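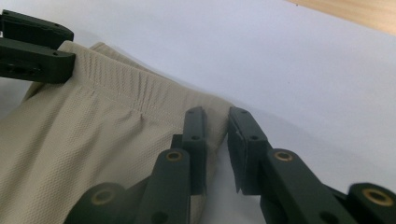

Zamfira Ciobanu wrote to me in October that a size label is a promise made by one department and broken by another, and that I had spent three columns blaming the wrong one. Her point was that the number printed on a garment comes from a grading table, and the grading table is usually sound. The trouble starts with tolerance. I have thought about her letter for some weeks and I think she is mostly correct, although I would put the fault one step earlier, at the point where the measurement is defined.

A waist measurement on a finished garment can be taken flat and doubled, taken relaxed, or taken at full stretch. Each method gives a different figure. On woven cloth with a fixed waistband the difference is small enough to ignore. On a knit with an elastic band it is large, and retailers do not agree on which figure to publish. Many publish none and give the body measurement the garment is meant to fit, which moves the problem to the customer.

I keep a file of size charts. The one from Clinda gives body waist only. Surneck gives garment waist, relaxed, in a footnote. Liao gives two columns and does not say what the second one is. I wrote to ask and received a return form.

Consider a band specified at 600 mm relaxed, with a permitted deviation of 15 mm in either direction. Two garments from the same carton can then differ by 30 mm and both pass inspection. If the step between neighboring sizes is 40 mm, most of that step has been used up before anyone has tried anything on. A customer who orders a second pair in the same size and finds it tight has usually been told that she gained weight or that the item shrank. A simpler explanation is that the first pair was at the top of its range and the second at the bottom.

The standard objection is cost. Tighter tolerance means slower sewing, more rejects and a higher price, and I accept all of this. What I am asking for is cheaper. Print the tolerance. A hardware store will sell you a bolt with its class stamped on the head, and the buyer of a 90-cent bolt is assumed to be able to cope with the information. The buyer of trousers is given a letter of the alphabet.

Khrystyna Holovko, who graded patterns at the old Pralldale plant, raised a better objection when I put this to her. Relaxed width depends on how long the band has been resting since it was last pulled. Their inspectors waited a fixed time before measuring, and the buyers' inspectors did not, so the same lot could pass on the way out and fail on arrival. In one dispute, 169 pieces out of 814 were rejected at the warehouse, and on remeasurement the next morning all but a handful were within limits. A printed tolerance without a stated method would therefore be worth very little.

I agree, and the method should be printed too. It needs one line on the chart: flat, relaxed, rest time, temperature if the maker cares to give it. Stretched width should go next to it, with the load used.

Zamfira's letter ended by asking whether any customer would read such a line. Some would not. The people who alter clothes for a living would, and so would anyone buying for a hospital or a school, where one wrong assumption gets multiplied by the size of the order.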